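Frequently Asked Questions

Stalska Shared Kitchen, Presindale

Please read this page before you write to us. Most of the questions we receive by email are already answered here. If something is still not clear, the office is open from 9 a.m. and we are glad to help.

Who can rent the kitchen?

Any person who makes food for sale or for a private event. Our members are mostly home bakers, small caterers and people who sell at the Kovthorpe market. You do not need to have a registered company, but you need a valid food handler card and you must show it at your first visit.

How long is one booking?

The shortest booking is 2 hours. Setting up and cleaning are part of your time, so please count them in. If you come with bread dough, book at least a half day, as the proofing cabinet is slow in winter.

What is included in the price?

The work tables, the ovens, the sinks, hot water, dish soap, and the basic tools from the open shelves. Not included are ingredients, baking paper, foil, and boxes for transport. Many members forget the boxes.

Do I have to bring my own bowls and boards?

No, unless you prefer your own. We have mixing bowls in several sizes, cutting boards, trays and plates, and you may take what you need to your table.
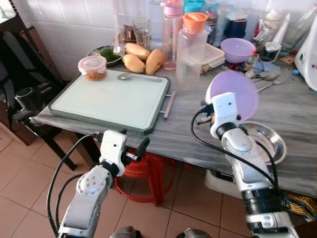
Knives are a different matter. We do not lend them, and we ask that you carry yours in a roll or a hard case. A sharpening stone is kept at the office and you may use it there.

Can I store food between two bookings?

Yes, for a monthly fee. You get one shelf in the cold room and one in the dry storage. Everything must have a label with your member number and the day you made it. Food without a label is thrown away when we do the evening check, also when it looks good.

I have an allergy. Is the kitchen safe for me?

We cannot promise this. Flour, nuts, milk and eggs are used in the same room. In October we began to keep the first morning booking free of wheat, and members who bake without gluten usually choose that one. Even so, traces may stay in the air and on the equipment.

May I bake bread and rolls in large amounts?

You may. The deck oven is a Ševčík, it is old but very even, and it takes up to 52 rolls in one load. Please do not turn the steam on before somebody from the office has shown you the valve. Let the bread cool before you pack it, otherwise the bags become wet inside. 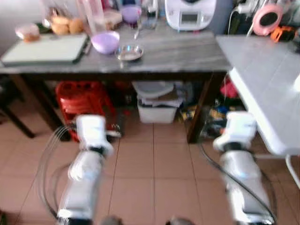
Buns at the back of the table, behind the cutting board.

How much is the deposit?

The deposit is 1,000 crowns. You get it back when you end your membership, if nothing is broken and your shelves are empty. We return it by bank transfer only.

What if I must cancel?

Write to us 2 days before your booking and you pay nothing. After this we charge half of the price. If you are sick, call the office and we will try to find another time for you.

Can I bring my children?

Children can wait in the front room, where there is a table and some books. They may not enter the kitchen, also not for a short moment.

Where can I park?

Behind the building, on the side of the bakery supply store. Unloading at the front door is allowed until 10 a.m.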